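Fatura update: recurring invoices get a draft stage

Starting with the August release, recurring invoices in Fatura no longer go straight out to the customer. Each one is created as a draft first and waits in the Outbox until it is approved or until its hold period runs out. The hold period is set per template. The default is 5 days, and you can set it to zero if you want the old behavior back.

The change was requested most often by customers who bill on retainer and add small extras at the end of the month. Until now they had to pause the template, edit the invoice by hand and remember to start the template again. Several accounts ended up with templates that stayed paused for a whole quarter.

What changes for existing templates

Templates created before the release keep sending immediately. We did not want anyone's billing to stop without warning. To turn on drafts for an old template, open it, go to Schedule, and choose "Create as draft." You can also select several templates in the list and change them together from the Actions menu.

If a template has a customer with no email address on file, the draft stays in the Outbox past the hold period and is marked in yellow. Before, these invoices were created with the status Sent even though nothing had gone anywhere.

Invoice numbers

A draft does not use up an invoice number. The number is assigned when the draft is approved or when the hold period ends, whichever comes first. This means you can delete a draft without leaving a gap in the sequence. It also means the number is not available for your own reference while the document is still a draft. If you need something to quote to a customer in the meantime, use the draft reference at the top right, which begins with D.

The invoice date works the same way. By default it is the date of approval. If your contract says the invoice must be dated on the first of the month, set "Keep scheduled date" in the template. Due dates are counted from the invoice date, so a customer on 30-day terms gets the full term either way.

Who can approve

Anyone with the Billing or Owner role can approve drafts. The Sales role can edit the lines of a draft but not send it. Sławomir Zieliński, who looks after roles and permissions on our side, asks that you check your user list before turning drafts on. If the only person with the Billing role is on vacation, the drafts will still go out at the end of the hold period, but they will go out unchecked.

You can have a daily summary of waiting drafts sent to one or more addresses. It goes out at 7 a.m. in the time zone of the account. There is no summary on days when the Outbox is empty.

Quotes turned into templates

Accepted quotes can now be turned into a recurring template in one step. Open the quote and choose "Make recurring." Line items, discounts and payment terms carry over. Notes marked as internal do not. Attachments carry over only if they were visible to the customer on the original quote, so please check these if you attach price lists or contract pages.

One known problem: if a quote contains an optional line that the customer did not accept, the line still appears in the new template with a quantity of zero. It does not affect the total, but it does print. Delete it by hand for now. A fix is planned for the next release.

Zestdale connection

Customers who send their figures to Zestdale for bookkeeping do not need to change anything. Drafts are not exported. They show up in Zestdale after they have been given a number, at the next regular sync. If you delete a draft, Zestdale never sees it.

Credit notes are handled as before. A credit note can only be made against an approved invoice, so the button is gray on drafts. 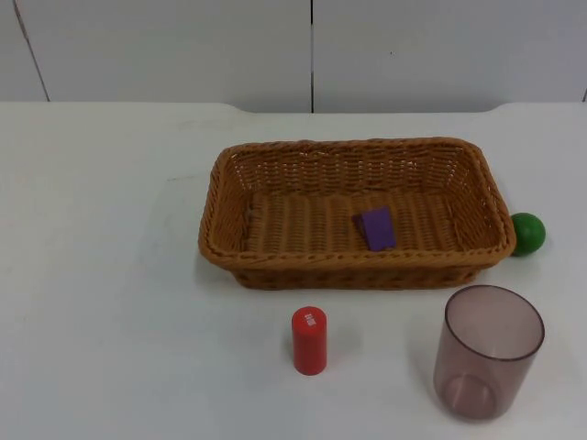 Basket, block, ball, cylinder and cup on a white table.

Questions from the trial accounts

We ran the draft stage with 37 accounts before the release. Eleri Hopkin at Navaratnam, one of the first to try it, asked whether a hold period could skip weekends. It cannot yet. The days are calendar days. If this matters to you, set a longer hold and approve the drafts yourself.

Another account asked about customers with automatic card payment. The card is charged when the invoice gets its number, never while it is a draft. If you change the amount of a draft and the new total is over the limit the customer agreed to, the invoice goes out with a payment link and the card is left alone.

Getting help

The help page "Drafts and hold periods" has the full list of settings. Account managers at the Skelstead office can go through your templates with you by phone. Have your account number ready, and let them know if you have more than 39 templates, as they will book a longer call. Support by email is open as usual, and questions about the Outbox should have the word "drafts" in the subject line so they reach the right queue.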